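로봇 셀 유지보수 실습 6주차 강의노트
손목 카메라와 그리퍼: 청소, 체결, 재보정

담당: Corina Buzatu
실습 조교: Laurențiu Onu, Sânziana Stoica
장소: Predasdale 실습동, 2번 셀

지난주에 이어서

지난주 과제에서 2번 셀의 파지 실패 원인을 적어 오라고 했더니 절반이 "소프트웨어 문제로 추정됨"이라고 썼다. 추정은 자유지만, 그 셀의 그리퍼 고정 볼트는 손으로 돌아갔다. 이번 주에는 코드를 열기 전에 육각 렌치부터 든다.

2번 셀은 작업대 위의 작은 부품을 집어 옮기는 단순한 셀이다. 팔 하나, 평행 그리퍼 하나, 손목에 붙은 소형 카메라 하나. 단순하다고 해서 얌전한 것은 아니다. 지난 학기 로그를 보면 파지 시도 257회 중 성공이 141회다. 동전을 던지는 것보다는 조금 낫다.

1. 시작하기 전에

비상정지 버튼을 누르고, 컨트롤러 전원을 내리고, 잠금 태그를 건다. 태그에는 본인 이름을 쓴다. 작년에 "나"라고 쓴 태그가 있었는데 주인을 찾는 데 오전이 다 갔다.

팔은 전원을 내리기 전에 정비 자세로 보내 둔다. 순서를 바꾸면 브레이크가 걸린 팔 밑에서 고개를 비틀고 볼트를 찾게 된다. 해 본 사람은 목을 보면 안다.

2. 손목 카메라 점검

렌즈는 전용 천으로만 닦는다. 실습복 소매는 전용 천이 아니다. 닦은 다음에는 브래킷 나사 두 개를 확인하고, 케이블이 손목 회전축에 감기지 않는지 손으로 천천히 돌려 본다. 케이블 여유는 6번 축을 양쪽 끝까지 돌렸을 때 당겨지지 않을 만큼이면 된다. 너무 많이 주면 늘어진 케이블이 화면에 들어와서, 인식 프로그램이 그것을 부품이라고 믿고 성실하게 집으러 간다.

영상 확인은 팔이 멈춘 상태와 움직이는 상태에서 각각 한다. 정지 영상이 선명하다고 거기서 끝내지 말 것. 움직일 때 윤곽이 번지면 노출 시간을 먼저 보고, 그다음에 브래킷의 흔들림을 본다. 반사가 심한 부품은 밝은 줄이 하나 생기면서 검출기가 물체를 둘로 나누기도 한다. 이럴 때 임계값부터 건드리는 학생이 많은데, 조명 각도를 바꾸는 편이 빠르다.
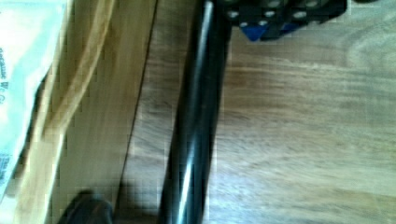 노출을 줄이면 화면이 어두워지고, 어두워지면 이득을 올리고 싶어지고, 이득을 올리면 잡음이 생긴다. Lenuța Ciobanu 선생은 이 과정을 "이불 당기기"라고 부른다. 발을 덮으면 어깨가 나온다. 조명을 먼저 손보고, 이득은 마지막에 건드린다. 변경한 값은 반드시 셀 일지에 적는다.

3. 그리퍼 손가락

손가락 패드는 Clodetti 제품을 쓴다. 패드 표면을 눈으로 보고, 그다음 손끝으로 훑는다. 가장자리가 말려 올라왔으면 교체한다. 접착제로 버텨 보려는 시도는 매년 있었고 매년 결과가 같았다.

교체 순서:
가. 손가락을 완전히 연다.
나. 낡은 패드를 떼고 접착 잔여물을 제거한다.
다. 새 패드를 끝단에 맞춰 붙인다.
라. 고정 나사를 좌우 번갈아 조인다. 토크값은 셀 문 안쪽 표에 있다.
마. 빈손으로 200회 여닫은 뒤 나사를 다시 확인한다.

마 단계를 건너뛴 조는 금방 티가 난다. 한쪽 손가락이 먼저 닿아서 부품을 집기 전에 옆으로 밀어낸다. 로봇이 부품을 싫어하는 것처럼 보이지만 감정 문제는 아니다.

4. 손-눈 재보정

카메라나 브래킷을 건드렸으면 재보정한다. "살짝만 건드렸다"도 건드린 것이다. 보정판은 Tromeck 캐비닛 위 칸에 있고, 쓰고 나면 같은 칸에 눕혀 둔다. 세워 두면 휜다.

보정 자세는 서로 충분히 다르게 잡는다. 같은 자리에서 조금씩 움직인 자세만 모으면 계산은 기분 좋게 수렴하고 로봇은 엉뚱한 곳을 집는다. 손목을 기울인 자세를 꼭 섞을 것. 잔차가 작다고 바로 저장하지 말고, 작업대의 네 귀퉁이 기준점을 저속으로 찍어 본 다음 저장한다.

5. 복귀

공구를 세고, 태그를 떼고, 저속 모드로 첫 사이클을 돌린다. 첫 사이클 동안 한 사람은 비상정지 버튼 옆에 선다. 휴대전화를 보면서 서 있는 것은 서 있는 것으로 치지 않는다.

과제

조별로 정비 전후의 파지 로그를 비교해 제출한다. 금요일 수업 전까지, Zamfira Toma 조교의 우편함. 실패 원인은 한 건씩 근거를 붙여 쓰고, "추정됨"은 보고서당 한 번만 허용한다.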